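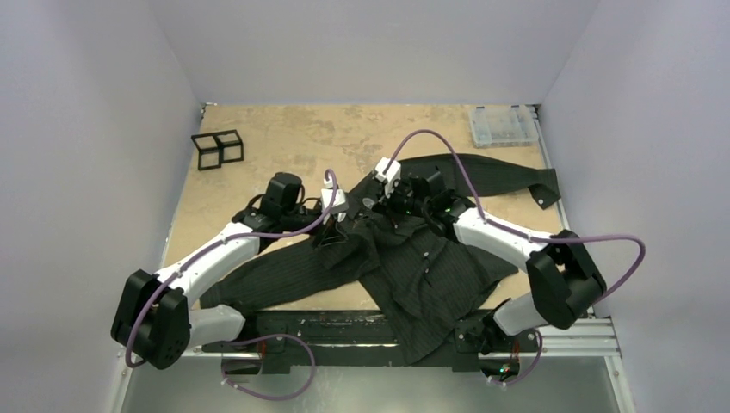 Handout 4, for the September group. Bring it to the seminar. Last year's group didn't, and we spent twenty minutes sharing three copies.

## Circumstantial evidence, or: what the jury does when there is no witness

Start with the word itself. In the canteen, "circumstantial" means "weak". In court it means evidence that asks you to take a step. A witness who says "I saw her pour it" is giving direct evidence. A chemist's receipt, a missing bottle and a sudden interest in the deceased's tea are circumstantial. Ask yourselves which you would sooner cross-examine. Witnesses have bad eyesight, old grudges and a bus to catch. Receipts mostly have a time on them.

The old comparison is with a rope: one strand may snap, several together may hold. Defence counsel prefer a chain, for obvious reasons. You will hear both in the same trial, sometimes from the same barrister.

### The Rovthorpe problem

We'll use this for the next 2 sessions, so read it properly.

Wenceslao Rosales, 84, dies at home in Rovthorpe after a fall down the cellar steps. He lived with his niece, Araceli Escobedo, who did his shopping and his accounts. The prosecution says she pushed him. It has the following:

- a withdrawal of 2,000 pounds from his account, made the afternoon before he died
- a new will, unsigned, in her desk drawer
- a neighbour, Hatice Taşdemir, who heard "raised voices, or possibly the radio"
- the cellar light bulb, found unscrewed and sitting on a shelf
- a text from Araceli to a friend: "can't do another winter of this"

The defence says he was 84, the steps were steep, and he unscrewed bulbs all over the house to save electricity. It also says the money went to Huerta, a roofing firm, which has produced an invoice for 1,382 pounds. You'll notice that this leaves a gap. So did the prosecution.

### What to do with it

Take each item alone first. What does it prove if you believe every word? The text proves she was fed up. Most people who look after a relative have sent that text, and the relatives generally survive.

Then ask what each item needs in order to matter. The bulb matters if she knew he was going down there in the dark. Is there anything on the list that says so? Look again before you answer — every year someone tells me the neighbour covers it, and she doesn't.

Only then put them together. Motive (the will, the money) is not an element of murder. The Crown needn't prove one, though juries like to be given one and will invent their own if left alone with the biscuits.

The unsigned will deserves a few minutes. Who benefits under a document that has no effect? If she thought it was valid, that may go to her state of mind. If she knew it wasn't, the prosecution might wish it had left the drawer shut.

### Standard of proof

The jury must be sure. You'll know the older wording, "beyond reasonable doubt", from television, where it is usually shouted. Judges now tend to stick to "sure" and decline to explain it further, on the sensible ground that explanations go to the Court of Appeal.

Sure of what, though? Of guilt, on the evidence as a whole. The jury needn't be sure of every strand. It does have to consider whether some innocent account fits the same facts, and if a realistic one does, that is likely to be the end of it.

### A common mistake

Hoi-yan Tse's essay from last year (shared with her permission, in the course folder) is the best I've had on this problem, and she still wrote that Araceli "failed to explain" the missing 618 pounds. Failed whom? See Handout 2 on the burden of proof. There is a proper argument about inferences from silence, and we'll get to it, but it has conditions and you can't just help yourself.

### For the seminar

Yatziri Espinoza's half of the room prosecutes. Everyone else defends. Swap after the break.

1. Prepare a closing speech of four minutes. I have a timer and no mercy.
2. Pick the one item you would most like excluded, and say on what ground. "It's unhelpful" is not a ground.
3. Read *Wendodach* and *Trolix*, the two other practice problems, at least as far as the witness statements.

The room is the one with the broken blind. Two o'clock.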